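Section 11: Swapping the processor

I've done this swap more often than I've changed the oil in my car, and I still read my own steps every time (really!). Give yourself 20 minutes and a well-lit bench.

1. Shut the computer down, pull the power cord and open the side.
2. Swing the drive cage up so you can get at the board, and keep the power cables away from the socket.
3. Take off the cooler and wipe away the old paste.
4. Push the lever down and out, let it come up, then raise the metal load plate all the way.
5. Lift the processor straight up by its edges. No tilting, no sliding!
6. Park it in the square holder on the Golob tray, metal lid up. I like the holder much better than a bare bench top, where chips love to wander off.
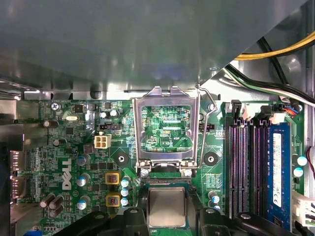
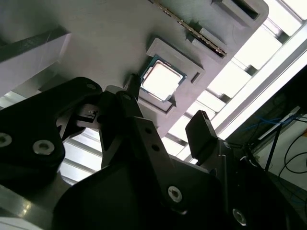 Fig. 2. First picture: processor just below the open socket. Second picture: processor in its holder.

CAUTION: Keep your fingers off the underside of the chip and out of the open socket. I bent a contact once and it cost me a whole board.

7. Going back in, match the corner mark on the chip to the one on the socket and set it down gently. If it doesn't sit flat, lift it out and try again.
8. Close the load plate and hook the lever back under its catch.

Note: You can leave the memory where it is for all of this.

Questions about the tray go to Doina Petkov at Jerno, part 3848.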